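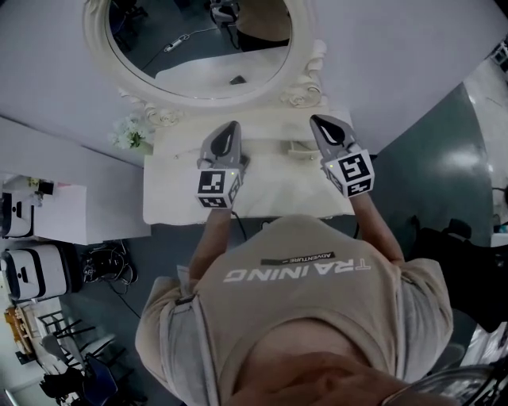
24/01/2022

The soil results for the Borbély pasture came back and I finally sat down with them. We have 9 cores from the upper slope and 9 from the part near the creek, all taken to the same depth as in the first year. Organic matter is up a little near the creek. On the upper slope it hasn't moved, or if it has, the change is too small for the lab to see.

I had hoped for more from the upper slope. We stopped disking the brush there three years ago and only mow it now, in strips, after the ground birds are done. The grass looks thicker -- I'd say that much without a lab. But thicker grass and more carbon in the ground are separate questions, and three years is short. 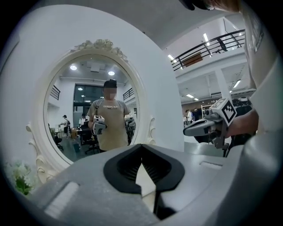
Vilmos Kelemen, who grazes the place next to ours in Jumudden, thinks we sampled too close to the old fence line, where the ground was packed down by cattle for decades. He may be right. I went back over the notes and four of the cores on that side came from within a few yards of it.

The lab bill was $982 with shipping, so I can't repeat the whole set this year. My plan is to redo the upper slope only, in April, and move the points farther in. The Rirnero grazing group has a probe I can borrow, and it goes deeper than mine.

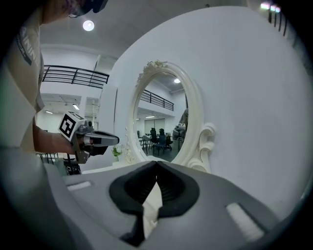 Black finger pads and two strips of white foam.

Mowing cost us 151 gallons of diesel last season, less than disking did. I'll post the full table once I've typed it up.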